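The pitch for Senesar's planning software is that you tell two arms what you want and the code works out who does what. I spent a morning at the Clurkthorpe lab trying to find the part where it does.
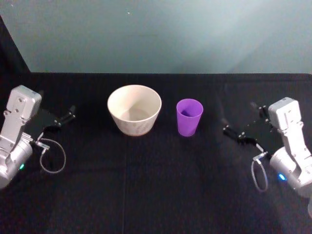

Planning is an old word for a modest thing. Senesar's planner takes a goal, chops it into steps and gives each step to an arm, and most of its cleverness goes into keeping the arms from colliding. On a table holding one bowl and one purple cup, with an arm on either side, that is a short list of choices. The company's slides claim 94 percent success. They don't say on what.

Ask about perception and you get a better answer. The vision code scores every pixel from 0 to 255 for how likely it is to be a rim, and somebody still picks the cutoff by hand. In February it was changed six times.
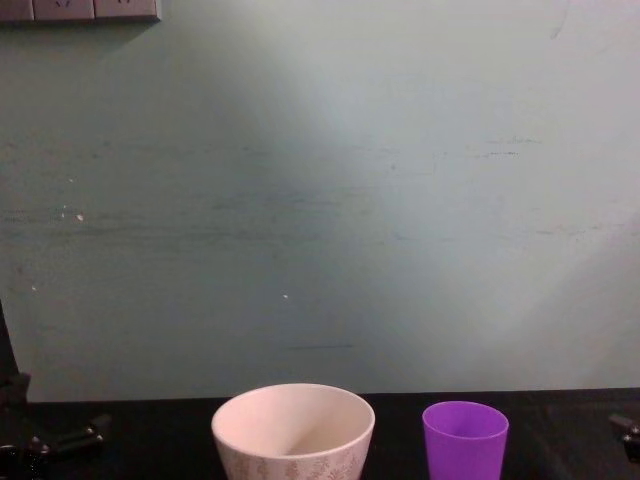 Kedir Endale thinks I'm being unfair, and told me that hand tuning is how every working system starts, and that a planner nobody can inspect would be worse.

Maybe. But a cutoff picked for one room is a fact about that room, and Senesar is selling to Fadmont, where the lights are different.

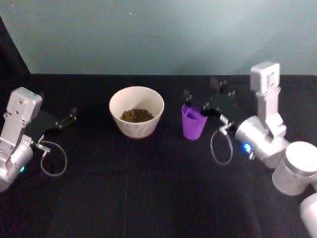

The replanning step worries me more. It takes about 15 seconds, and the log records a retry and a fresh plan under the same code. I asked for the two to be split out. They're looking into it.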